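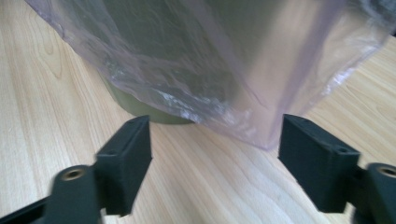 Nistier: Second Edition – Review of an Air Operations Planning Wargame

Last updated November 2024

40 shares | 2 comments

Nistier is a manual wargame covering the planning and execution of a long-range strike by a mid-sized air force against a defended target, with tanker support, electronic attack and combat search and rescue all handled on the map. It was designed by Costel Ionescu and is published by Drukodura. The first edition was sold mainly to staff courses and had a rulebook to match. The second edition is meant for general sale, though a buyer with no background in the subject will still have work to do.

I have played it with two to five people per session, in both the open and the closed (umpired) formats. The umpired format is the one reviewed in most detail below.

Contents

The box holds a two-part paper map, 368 die-cut counters, a rulebook, a scenario book, planning sheets for each side and a deck of event cards. The map uses a hex grid with altitude handled by markers in three bands. The longest scenario runs 1193 nautical miles from the home base to the target and back, and the map scale is large enough that a full package can be laid out along its route without stacking.

Counter stock is adequate. The print registration on my copy was slightly off on the tanker counters, so the fuel state on the reverse side runs close to the edge. It can be read. The planning sheets are on thin paper and should be copied before use. Drukodura has the sheets on its site as a separate file, at a better resolution than the printed version.

The planning phase

Most of the game takes place before any aircraft move. The attacking side writes a route, assigns takeoff times, sets tanker tracks and allocates jammers to time windows. The defending side assigns radar coverage, alert aircraft and missile batteries, then writes emission rules for each site. Both plans go to the umpire. In the open format they are placed face down and revealed by segment.

The fuel rules are the strongest part of the design. Each flight tracks fuel by segment, with costs that vary by altitude band, load and speed setting. A flight that misses its tanker slot does not simply turn around. It may take a later slot if one is free, drop stores, or change altitude band and accept more exposure to radar. Each choice moves the rest of the timetable, and the sheet shows the effect in a few minutes of arithmetic. After the third session my group could recalculate a broken refueling plan without opening the book.

Electronic attack is more abstract. Jammers reduce the detection value of a radar inside an arc for a set number of segments. There is no modeling of specific bands or techniques. For an unclassified commercial product that is the sensible level, but players who want to explore the subject in depth will find little here beyond timing and placement.

Execution

Movement is fast once the plans are in. Each segment follows a fixed sequence: detection, reaction, movement, engagement, fuel. A segment with no contact takes under a minute. A contested segment near the target can take 40 minutes in the large scenarios, and nearly all of that is spent on missile engagements.

The engagement table is the weak point. It calls for a roll for each shot, a roll for countermeasures, then a modifier look-up spread across two pages. The first edition had the same problem. Ionescu's designer notes say the table was kept so that results from the two editions could be compared, and that may matter to institutional customers. For everyone else it is slow. The optional rule at the back of the scenario book (a single roll against a combined value) gives results close enough that I now use it as the default.

Search and rescue is well handled. A downed crew is placed by the umpire with an error radius, and the attacker has to decide whether to commit escorts to the helicopters or bring them home on fuel. No points are given for the rescue itself in the standard scenarios. The points come from the political track, and that track is hidden from both sides in the umpired game.

The political track

This rule will divide buyers. Each side begins with a value representing how far allied governments will tolerate the operation. Overflight of third countries, tanker basing and civilian damage all move it. If it drops below a threshold, basing rights are withdrawn between segments and tankers already airborne must recover elsewhere.

The mechanism works, but the numbers appear to be tuned for the longest scenario. In the two short ones the track rarely moves far enough to change anything, and it can be left out with no loss.

Umpire workload

Heavy. The umpire keeps both plans, the true positions, the track and the clock. I would not run the closed format alone with more than four players. The umpire's aid, a folding card, covers detection well and omits the fuel penalties, so the rulebook has to stay open at the same time. A corrected card was announced in May and had not arrived with my copy.

Compared with similar games

The nearest alternative I have played is Tetex, which covers the same kind of operation at a higher level. Tetex resolves a full strike in an evening and has a better engagement system. Its tanker support is a single number, so the timetable problems that make up most of Nistier do not exist in it. Jurić is closer in detail but deals only with air defense, from the battery commander's side, and plays well solo. Nistier does not. The solo rules take up half a page and amount to using the event cards as an opponent.

Known errors

– The scenario book lists the wrong alert status for the northern fighter base in Scenario 3. Use the value printed on the map.
– The turn record has one segment fewer than the long scenario requires. Continue on the spare planning sheet.
– The rule on buddy refueling refers to a section that was deleted. Treat the receiving flight as being at medium altitude.

Verdict

Recommended for clubs and courses with an experienced umpire and a full day available. The fuel and timing rules are the best I have used in a manual game. Players looking for a two-person evening game should buy Tetex. Owners of the first edition get a clearer rulebook and the optional engagement roll, and can keep using their old counters with the new scenarios – the values have not changed.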